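The Plain Bag That Stays by the Door

The Gidovitz family has been sewing bags for the same few shops since the nineties, and the one that sells best has hardly changed. It is cream, it has black straps, and it carries no logo. Last year the workroom sold 861 of them. In March, when people start clearing out closets, orders usually run to about 200.

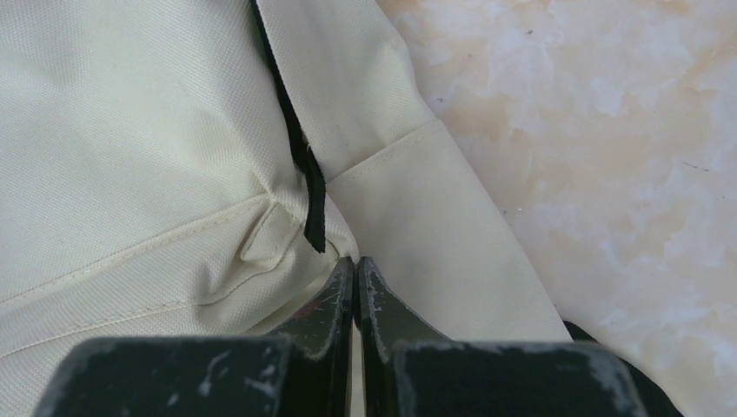
A bag like this gets judged first at the seams. Devendra Kushwaha repairs bags for a living at Mridha, a two-room shop, and he turns every one over before he looks at the front. He checks whether the stitching runs straight and whether the thread matches the cloth. Then he goes to the places where panels meet. A small pleat where the seam reaches the fold takes up extra fabric, and it is also where crumbs and lint collect. The loose tail of a black strap, lying in the crease with a cut edge, is the sort of end he likes to seal before it can fray.

"People wash the middle and forget the corners," he says. He brushes the folds out dry, then uses cool water and plain soap on gray marks. Straps get wiped by hand.

Storage is the other half of it. Kushwaha has 500 bags on his shelves at any time, and he keeps them flat with the straps laid on top - never wound around the body, which leaves a crease.
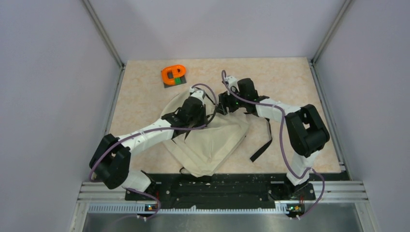
A cream bag with black straps, spread out on a tabletop.

At home, the usual trouble is that one bag ends up stuffed inside another. Wasia, a housewares store that stocks the Gidovitz bag, tells customers to empty theirs once a week, shake it over the sink and lay it down for a minute before folding.
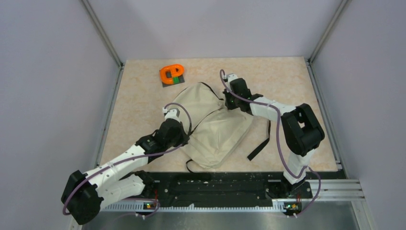
Folding takes three moves. Bring the sides in, smooth the cloth toward the opening, and fold the bottom up to meet it. The straps go on last. A bag folded this way fits in a kitchen drawer or a coat pocket.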